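Hair slide

A hair slide (also called a slide or, in some countries, a barrette) is a small fastener for holding hair in place. It consists of a decorated upper part and a clasp below it, and the hair is held between the two. Slides are worn by children and adults, with short hair as well as long hair, and they belong to the most common hair accessories together with the elastic band, the hairband and the claw clip.

Name

In British usage the word slide is normal in everyday speech. The word barrette comes from French, where it means a small bar, and it is the usual word in North America. In shops both names can be found, sometimes for the same article. The hair grip, which is a thin piece of bent wire without a clasp, is a different thing, although many people do not make the distinction.

Construction

The classic slide has a metal base with a spring bar. The bar is fixed at one end and closes with a small catch at the other end. Between the base and the bar there is often a second, curved piece of metal, which presses the hair upwards and prevents the slide from moving down. In fine hair this piece can be taken out or put in again, according to how much hold is wanted.

The snap slide is simpler. It is cut from one thin sheet of metal and bent so that it has two stable positions, open and closed. It changes from one to the other with a short clicking sound. Snap slides are light and cheap, and for this reason they are often the first slides which are given to small children.

A third kind has no clasp at all. A shaped piece of leather, wood or metal is laid over the hair and a stick is pushed through two holes, under the hair and out on the other side. It is suitable for thick hair, but in smooth hair it comes loose easily.

Materials

The upper part can be made of metal, wood, horn, leather, fabric or plastic. Cellulose acetate is much used for slides of better quality, as it can be cut from sheets with a coloured pattern going through the whole thickness, and polished afterwards. Cheaper slides are moulded in one colour. Fabric slides are covered by hand or by machine, and bows are sewn or glued on the base.

Cheap metal parts may contain nickel, to which some people are allergic. Many makers now state on the card if the clasp is free of nickel.

Use and fashion

Slides are worn at the side of the parting, at the back of the head to hold the upper half of the hair, or low in the neck in the place of an elastic band. Large slides are normally worn alone, small ones in pairs or in rows.

The popularity of the slide has gone up and down. Small coloured snap slides, often with butterflies or flowers, were worn by teenagers around the turn of the century, and pictures from the year 2000 show them in great numbers at parties and school events. After this time they were seen mostly on children. Later they returned, together with slides covered in imitation pearls, and also long flat slides in pale colours.

Among the smaller labels, Nurnenel sells acetate slides in 19 colours and two lengths. The workshop Plosulden, in Codley, makes wooden slides with a stick and holds an open sale each June. The label So is known for plain metal slides without decoration, 8 centimetres long.

Care

Slides of acetate should be kept away from hair dryers and from direct sun, because heat can bend them. Hairspray leaves a dull layer, which is removed with a soft cloth and a little mild soap. Wooden slides should not be left in water. A spring bar which has become weak can sometimes be bent back by hand, but it breaks if this is done often.

Slides are best stored closed and lying flat. A shallow box with divisions is practical for larger collections, and small snap slides can be fastened on a ribbon.

See also

Claw clip
Hairband
Hair grip
Hair stick
Scrunchie

This article was last changed on September 18, 2024.
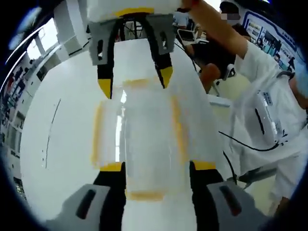 Clear plastic container with yellow tape along its edges, on a white tabletop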